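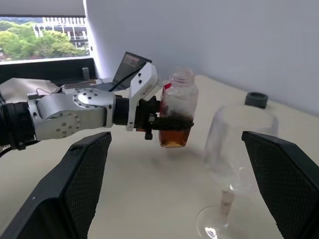 STENSIDE, March 8, 2019

The bottle has no cap, the wine glass has a thin stem, and the task given to the arm sounds simple enough: pour one into the other. At the Ritia laboratory, that task has been performed 3,010 times since the project began, and each attempt has been recorded from start to finish.

The recordings are the product. Ritia does not write instructions telling its arms how far to tilt a bottle or when to stop. Its staff guide the machine through the motion by hand, save what the cameras and joints report, and pass the results to a learning system that works out the motion for itself. The quality of what the system learns depends almost entirely on the quality of what it is shown.

"People assume the difficult part is the software," says Kumudini Howlader, who directs the program. "Most of our budget goes to afternoons at a table."

Pouring was selected for the first full collection after a long internal debate. Folding cloth was considered too slow to record, and stacking blocks had been studied widely elsewhere. A liquid moves inside its container as the arm moves, and a clear bottle held by a gripper presents the cameras with glare, streaks and a shifting level all at once. Stemware adds a narrow foot and a rim that is hard to see against a pale wall. The laboratory wanted these difficulties in its examples from the first day.

Each session follows a written protocol. The operator sets the bottle and the glass on the table, closes the gripper on the bottle and begins recording. Between attempts the objects are moved, sometimes by the width of a finger and sometimes to the far side of the table. A session ends after two hours, a limit introduced when Phúc Lương, the senior operator, compared early and late recordings from the same day and found that his own movements had grown hurried.

"I was tilting sooner and correcting more," he says. "A system trained on those attempts would learn to be tired."

Of the recordings made so far, 286 have been set aside. Some were interrupted by faults in the equipment. Others show a spill, and these are the subject of some disagreement. Sunil Debnath, who reviews the material, holds that spills should be labeled and kept, so that the system can learn what the moments before a mistake look like. Howlader agrees in principle but has asked that they remain in a separate collection until the labels have been checked by a second reviewer. That work is expected to continue into April.

The laboratory has also changed its view of tidiness. Its first 500 attempts were recorded on a bare table against a blank screen. The model trained on them performed well in that setting and poorly when a laptop was left open nearby. The screen has since been put away, and operators are now instructed to leave ordinary objects where they fall, within reach of the cameras but out of the path of the arm. Daylight from the window is allowed to change over the course of a session.

A second site, at Clernier, will begin recording this spring under Emiliano Mendoza. Its operators will use the same protocol with their own choice of bottles and glasses. Mendoza has requested that they receive no coaching on style beyond the written steps.

"Two people do not pour alike," he says. "I would like the system to see both of them."

The full collection will be offered to university groups on request, together with the protocol and the notes kept by each operator. The spill recordings will follow separately once the second review is complete.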